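Eltenberg Facilities Forum
Board: Storage and Returns
Topic: White storage boxes – clean or withdraw?

returns_desk
Members are asked for their views on the white boxes from the Mikley shelving order. Several have come back with gray marks. Present guidance allows a box to be reissued if it is "clean and sound." The guidance does not define clean. We have 200 boxes in circulation and need one rule before November.

stores_north
Our practice is to wipe each box with a damp cloth and reissue it. Marks that remain are accepted. A box is withdrawn only when a corner has given way or the lid no longer sits flat.

pulia_archive
We cannot support that practice. Boxes at the Pulia site hold paper records, and dirt on the outside is passed to gloves, shelves and then to the files. Any box with marks that do not wipe off should be withdrawn.

stores_north
With respect, a scuff is not dirt. Under the pulia_archive rule we would discard sound boxes because of their appearance. Please see section 2 of the Le Goff handling sheet, which treats the two separately.
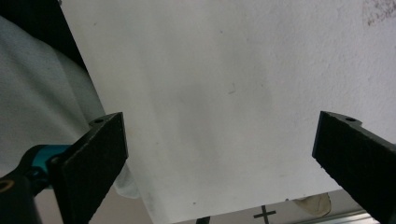 shelf_review
Moderator, Storage and Returns
Posts: 857

The white surface has faint gray smudges, a short thin scratch near the middle and a darker speckled patch toward one corner. I would pass the scratch. The patch could be dirt or scuffing, and I would not decide that by eye – wipe it first, then look at the cloth.

pulia_archive
That is acceptable for general stores. For records, we maintain our position.

returns_desk
Noted. The draft will carry 2 grades, general and records. Comments on the wording may be added to this topic until noon tomorrow.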